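Call for participants: Local Monitors for Peaceful Assembly and Minority Rights

The Sonell Project is looking for local monitors

Published 11 Jan 2023

The Sonell Project follows street protests, sit-ins and public rallies in countries where relations between the government and minority communities are tense. We are a small organization registered in Trillier, and we work with people who live in the places they write about. For our next round of work we want to invite 14 new monitors. Please read the whole text before you apply, also the part about safety.

Background of the work

When a protest takes place, the first reports often come from two sides only. The ministry gives one number of people and one explanation, and the organizers give another number and another explanation. After some days the foreign press has moved to a different story, and it becomes very difficult to know what was asked by the people in the street, how the police behaved, and whether someone was detained on the way home.

Our monitors try to keep a calm record of such events. They note the place, the hours, the slogans, the speeches, the roads that were closed and the kind of security forces present. They also read what local leaders, members of parliament and religious authorities declare in the week after. From these records our editors in Trillier prepare the Sonell Bulletin, which is read by researchers, journalists and diplomatic staff.

We do not organize protests and we do not support any party or candidate. We have no opinion on who should be prime minister of any country. A monitor may of course have such an opinion privately, but it must stay outside the reports.

What you will do

As a monitor you will follow one region, normally the one where you live. The work takes 5 to 7 hours in a usual week. In a week with elections, a court decision or a large rally it can be more, and we pay these extra hours.

You will write one short report every week, also when nothing special happened. A quiet week is information for us too. The report has a fixed form with space for public events, arrests, official statements, and changes in law or local regulations. The free part at the end should not be longer than 300 words.

You will go to public events only when you judge that it is safe. Many good reports are written from home, with phone calls, local radio and the newspapers of the province. If you speak with participants, you must explain to them who you are and for whom you write, and you may not note their full names.

Two times in the period of the contract you will be asked to write a longer text about one question in your region. Subjects in the last round were the treatment of detainees under anti-terror laws, the share of minority candidates on party lists, and the closing of a market street before each Friday prayer. You choose the subject together with your editor.

Who can apply

You are at least 21 years old and you have lived in your region for the last two years or longer. You read the local press in its own language without difficulty, and you can write simple and correct English. Your English does not have to be elegant. Mine is also not elegant, and the bulletin has a language editor.

You do not need a university degree. In the past we have worked with teachers, a pharmacist, law students, retired clerks and one taxi driver, and the quality of the reports had little to do with the diploma. It is more important that you can separate what you saw from what you heard, and that you write it down the same day.

Persons who hold an elected office, who are employed by a party, or who serve in the army or police cannot be accepted. The same is true for persons who had such a position in the last 12 months. If you are not sure – for example, if you helped one party as an election observer – please write to us and ask.

We especially welcome applications from women and from people in smaller towns. Most of what we receive comes from capital cities, and the picture becomes narrow for this reason.

Payment and conditions

The contract begins when the training is finished and continues for seven months. Monitors are paid at the end of each month by bank transfer, or by another legal way if bank transfer is difficult in your country. The monthly fee depends on the region and is written in the first letter we send to selected candidates, so you will know it before the interview. Travel inside your region is paid against receipts. Please keep the paper tickets and photograph them, as many of them lose their ink after a few weeks.

You keep the right to use your own notes for other work three months after the bulletin has appeared. Texts in the bulletin are published without the name of the monitor, except when the monitor asks for the name in writing and the editor agrees.

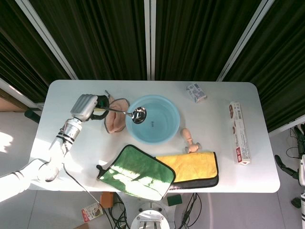
Safety

Monitoring of protests can be a risk, and we do not want to hide this. Before you begin, you and your editor will write a safety plan together. It says whom you call, how often you call, and what we do if you do not call. You will also get the number of a lawyer who knows the law of your country on public assembly.

No report is worth an arrest or an injury. If you leave an event early, or if you decide not to go, you do not have to defend this decision and your fee stays the same. Please do not wear clothes or badges that connect you with one side, and do not carry the notes of earlier events with you.

Your personal data is kept separately from the reports, and only the coordinator and one other person can open it. At the end of the contract we delete it, except for the documents which the tax law obliges us to keep.

Training

The training is online and takes five evenings. It is given in English by our partner Pruitt, with written materials that you may read again later. We discuss how to estimate the size of a crowd, how to speak with police officers at a roadblock, how to check a video that is sent by phone, and how to write about religious communities with correct and fair words. There is also an evening on digital safety, where you will learn to use Zaltance, the program through which all reports are sent. It works on older phones and with a slow connection.

Participation in all evenings is necessary. If the electricity or the network fails at your place, tell us and we will find another hour for you.

How to apply

Please send us the following by e-mail, in one message:

– a letter of one page in which you present yourself and your region
– a short CV, without photo
– a sample report of up to 300 words on a public event in your region, which you saw yourself or followed in the local press
– a statement that you hold no office and have no employment as described under "Who can apply"

For the sample report, please name your sources at the end. The event can be small. A meeting of shop owners in front of the governor's office is as good for us as a march of thousands.

Applications are accepted until the last day of January. We answer every message, but it may take us two weeks. Selected candidates will be invited to a talk by phone or video with the coordinator and one editor. If your situation does not permit you to speak freely by phone, write this in your letter and we will look for another way.

Questions about the contract, the regions or the training can be sent to the same address as the application, with the word "Monitors" in the subject line.

Coordinator for local monitors
The Sonell Project, Trillier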